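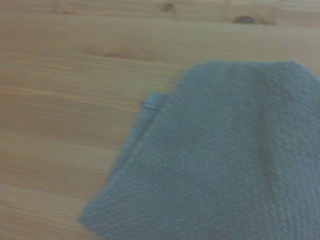 Lotelov Fold Station: review after a season at a hotel laundry

Product: Lotelov Fold Station, single arm, bench mounted
Supplier: Cendden
Site: in-house laundry, Gosville
Rating: 3.5 out of 5

Our laundry does all the towels and bath mats for one hotel and a small day spa. The Fold Station was put in to take over hand towels and bath towels, with sheets left to the people who already do them. I run the afternoon shift and have used the machine on most of those shifts from May onward.

Setup

The arm bolts to a bench you supply. Cendden recommends a light, matte work surface with good contrast to the linen. Our slate and dark blue stock gives no trouble on pine. White towels on the same bench are picked up less reliably, and we ended up laying a dark mat for them. The mat is not included and should be.

Calibration takes 12 minutes from a cold start and has to be repeated if the bench is bumped. Put the bench against a wall.

Folding

The station folds 40 bath towels an hour in our conditions. An experienced folder here does 85. Those are the two figures management asked for first, and on their own they make the machine look poor. It does keep the same pace through the last two hours of a shift, when hand folding slows down and wrists get sore.

Fold quality is good on terry cloth in thirds and acceptable in quarters. Edges line up well enough for a shelf, though the spa wanted tighter corners and we still finish its stock by hand. The main source of rejects is hanging loops. If a loop or a thick hem end sits under the gripping point, the arm lifts two layers as one and the fold comes out skewed. Turning the loop outward when loading fixes most of it, but that is another step for the operator.

Thin towels that have been through the dryer too long also cause misses. The software has a stiffness setting for this. Its default is too high.

What changes for staff

No jobs went at our site, and hours were kept the same. The work itself changed. One person per shift now loads, clears faults and checks stacks, and that person walks more and folds less. Two of our folders prefer it. One finds it dull and has gone back to sheets full time, where the pace is her own.

The fault tone is the most common complaint. It cannot be turned down from the panel — only from the supervisor login — and it sounds for every missed grip, including those the arm recovers from by itself.

Training is thin. Cendden supplied a 35 minute video and a printed card. The video does not cover clearing a jammed gripper, so we wrote our own procedure. Loading and checking should also be paid as a skilled task. We had to raise that ourselves, and any site buying one should settle it before delivery.

Compared with the Barreto

We had a Barreto feed-through folder on trial before this. It is much faster on flat, uniform stock and needs far more floor space. It also handled mixed sizes badly. For a small laundry with several towel types, the Lotelov is the better fit.

Good: steady pace, small footprint, easy on wrists
Not so good: loops and hems, fault tone, training material, mat sold separately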